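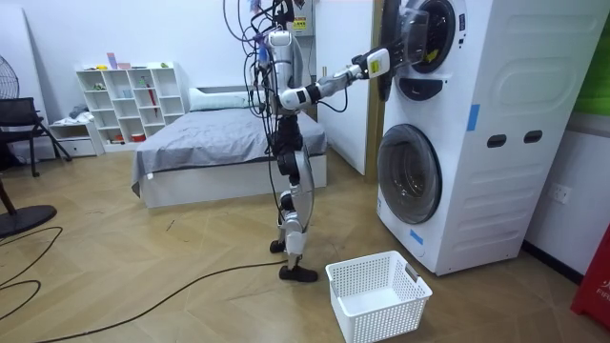
Questions about the laundry fault

I've had a lot of email since I mentioned that our laundry runs were on hold, so I've put the answers in one place. I'll add to it when there's more to say.

What went wrong, in short?
The arm stalled inside the drum. The robot reached in, closed on an item, started to pull back and then the right elbow quit halfway out. The gripper stayed shut and the whole body leaned toward the machine. I hit the stop and that was the end of my Tuesday.

Was anybody hurt?
No! I was at the desk, well out of reach. The door seal got a small nick and that's all the damage I found.

Did it fall over?
It didn't. We keep it on the overhead support for anything involving reaching, and I'm very glad we do. If you run one of these without a support because it looks nicer on video, please stop.

So what caused it?
A cable, mostly. The elbow encoder line had a cracked connector, and with the arm stretched out straight it dropped signal for a split second at a time. The controller is supposed to go soft when that happens. Ours waited 12 seconds before it gave up, and it was pushing the whole time. That part was my setting – I'd raised the timeout back in August to get rid of nuisance stops and never put it back.

Is it the washer's fault?
A couple of you asked this, and no. The machine was switched off at the wall. I never run it with an arm anywhere near the drum.

Does this affect my Kollevus arm?
If you have the older Cullberg connectors at the elbow, have a look at them. Power down first, then bend the cable gently right where it meets the plug. Any crackle or looseness and I'd swap it. Mine had 2,000 cycles on it.

What about the Erketti gripper?
It did what it was told, which was hold on. I've now set it to open slowly after a stop, but only for cloth. Please don't copy that for anything heavy or breakable.

When are you starting again?
The new cable is in and I've done 29 reaches with the drum empty, no dropouts so far. I want a full day of those before I go back to clothes. The timeout is down to 6 seconds for now and I'll probably go lower.

Can I get the log?
Sure, it's in the Xavier folder with the others. Skip the first part, it's just me fussing with the basket position.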